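Home Visits Markets Food About Contact

Open day at the Itus returns warehouse, Sarnthorpe

I've been wanting to get inside the Itus building for years. If you drive into Sarnthorpe from the north you can't miss it – long, low, the color of weak tea – and for most of my life I assumed it was a furniture place. It's a returns warehouse. All the stuff people send back to shops, or that got lost on the way to somebody's porch, ends up here to be looked over, sorted and sold on. In April they opened the doors for an afternoon, and I was in line with a thermos before the gate went up.

Tickets were free but you had to pick a slot. Mine was 1:30, which put me in a group of 16 with a high-visibility vest that came down to my knees. Our guide was Siham Hakim, a shift lead who has been there since the place still did everything on paper. She walks FAST. Twice I stopped to look at something and had to jog to catch up.

We started at the dock doors, where the pallets come in. It's louder than you'd think, and it smells of cardboard, which I happen to love. Siham told us they'd handled 1,226 items the day before our visit, and that it was a slow one. January is the monster month (all those Christmas presents!). She had us guess what gets sent back most and we all said shoes. Wrong! It's phone cases and small storage boxes, with curtains right behind them.

Then came the part I liked best, the sorting area. Everything gets opened, checked and put in a bin, and I got weirdly attached to the bins. I'd expected plastic tubs. A lot of them are big metal things that have clearly been working a lot longer than the people have, and I mean that as a compliment. The paint comes off, the bottoms get scratched until they shine in patches, and they just keep going. Siham says the old ones came with the building, from a firm called Jurkby that went out of business before she was born, and that there were 80 of them to begin with. Every few years somebody suggests replacing them and then looks at the price of new ones.
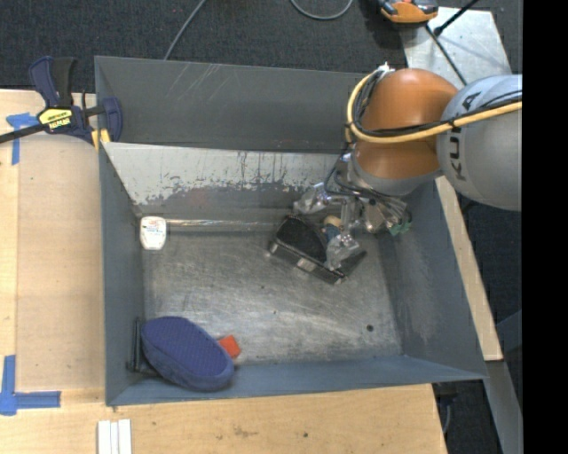

I asked if they ever repaint them. She laughed and said they did one batch once, in a nice pale gray, and it lasted about as long as a manicure. A man in our group who used to work in a bakery said his old flour bins were the same, and the two of them got into a long talk about dents while the rest of us stood there. I could have listened to it all afternoon, but we had to move on.

Boxes and cases are a whole category of their own, by the way. I had no idea so many people buy an empty case, look at it and send it back. Jewelry cases, tool cases, the sort you keep watches in, lunch boxes. Each one has to be opened, since customers leave things inside them. The best find so far was a set of false teeth in a cookie tin, and yes, the owner got them back. The most common is the receipt.

After sorting there's a long row of tables where things get cleaned up and repacked. We were each given a flat carton and a tape gun and told to make a box. Mine came out looking like it had been sat on. The woman who works at that table does one in the time it takes me to find the end of the tape, and she was very kind about mine. There was a kid, maybe ten years old, who made a perfect one on her first try and was offered a job on the spot.

Last stop was the outlet room, and of course that's where my money went. Prices are handwritten on yellow dots. I came away with a Mösli enamel saucepan that has a chip in the handle, two tea towels and a lamp, $38 for the lot. The lamp has no shade. I have a shade at home that has no lamp, so I feel fine about that. They had a whole shelf of picture frames too, but I'd left my bigger bag in the car and I only have two arms.

A few practical things if you go next time. Wear closed shoes, they turned away a couple in sandals. There's parking on the left side of the building but the spaces are tight, so I'd use the church lot across the road. Restrooms are by the front desk and nowhere else. Coffee was a dollar in the break room and came with a shortbread finger – take the shortbread. The tour ran a good hour and most of it is on concrete, so my knees were complaining by the end.

They haven't set a date for another one yet. Siham said to ask at the outlet room, where there's a sign-up sheet by the register.

Comments

marigold_p: We did the 3:00 slot and our boxes were worse than yours, I promise. Did you see the wall of single gloves?

Tess R.: Is the outlet room open on normal days or only for the tour?

(author) Tess – normal days too, afternoons only. Bring cash, the card reader was down when I was there.

oldharbor: My uncle worked for Jurkby! He'd be thrilled those bins are still in use. I'm going to print this out for him.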